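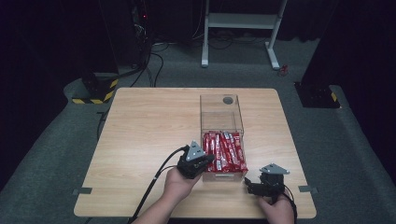
Do honesty boxes for snacks ever break even, or is it wishful thinking?

Asked by Jitendra Saxena, 12/08/2021
Filed under: Workplace, Small money

We're a small office in Kidthorpe, 15 of us on one floor, and the vending machine has gone because the hire company put the rent up again. Someone has suggested we buy snack bars in bulk, put them out in a box and trust people to pay. I have been volunteered to run it, mainly because I was the one asking awkward questions.

I'm not convinced. Every article I can find on honesty boxes is written by somebody who sells snack boxes, and they all claim people are wonderfully honest and everyone loves it. I remember the tea money at my last place, which was always short, and which ended with a laminated notice and two people not speaking.

What I'd like to know from people who have run one:

Did the money add up over a few months, or only in the first fortnight when everyone was being watched?

Does a see-through box make any difference? I've been told people behave better if everyone can see how full it is. Sounds like the sort of thing people repeat without checking.

Is there any point in a fancy mix, or do you stick to one kind of bar?

I don't want to make a profit. I just don't want to be subsidising other people's elevenses out of my own pocket.

3 answers

Hajnalka Gál
Marked as helpful by the person who asked

I ran one for just over a year at a warehouse office in Hindon and kept a proper record, so I can give you figures, though I'd be wary of reading too much into one building.

Over the whole time we put out 2,664 bars. The money came up short by the price of 191 of them. That's a bit over seven per cent. I know some of that wasn't theft, because I found out later that one of the managers was handing them to visitors and thought it came out of the hospitality budget. There wasn't a hospitality budget. I'd also guess at plain forgetting, people with no change on them who meant to come back. You can't separate those from the deliberate ones and I wouldn't trust anyone who says they can.

So yes, it can break even, if you put the loss into the price. Work out what a bar costs you, add ten per cent, then round up to a coin people carry. We charged 50p. When I tried 45p the takings went down, as hardly anyone had the right money and they rounded in their own favour.

On the see-through box, I did swap from a cardboard one to a clear one in April and the shortfall that month was smaller. It was smaller the month after as well, then it drifted back to where it had been. Make of that what you like. My own view is that any change makes people pay attention for a bit. The clear box was handy for a duller reason – I could see from my desk when it needed filling.

Stick to one or two kinds. With a mix you end up with a layer of the coconut ones at the bottom that never move and go out of date, and those cost you more than the light fingers do.

Things I'd do again: empty the money every evening, write the price on the box itself, buy long dates. I wouldn't bother with the sign-up sheet. People put ticks next to each other's names for a laugh and then it's worthless.

Kornél Major

don't do it. we had one at Grovstead and it lasted 3 weeks before the tin went, never mind the bars. people are honest until it's after six and they missed lunch

Comment from Sérgio Vieira: Three weeks in one place isn't much to go on. Was the tin left out overnight?

Comment from Kornél Major: yes but it shouldn't matter should it, thats the whole point of an HONESTY box

Katalin Szűcs

I'm going to disagree a little with both. Hajnalka's seven per cent sounds right to me, but she hasn't counted her own time. I did the snack run at Takács for two winters. Once I'd driven to the cash and carry, put the stock away, bagged up the coins and stood in the bank queue, I was giving up most of a Saturday morning every month so that other people could save 20p on a bar. There's a shop across the road from us! They could have walked.

If you do go ahead, get card or phone payment from the start if you can do it without a monthly fee, and read the small print about the fee, as "free" rarely is on a 50p sale. And agree in writing who covers the loss. We never did, and guess who it was.

The other thing I'd question is whether your colleagues want it as much as they say. Ask them to put in a fiver each up front for the first lot of stock. In my office everybody was terribly keen until that email went round, and then it was four of us.

Comment from Jitendra Saxena: The fiver idea is good, I'm going to try that before I buy anything. Will report back if there's anything to report. Still don't believe the clear box thing.

Comment from Hajnalka Gál: Nor do I, much. Fair point on the time as well, I used to do it on my way home so I never added it up.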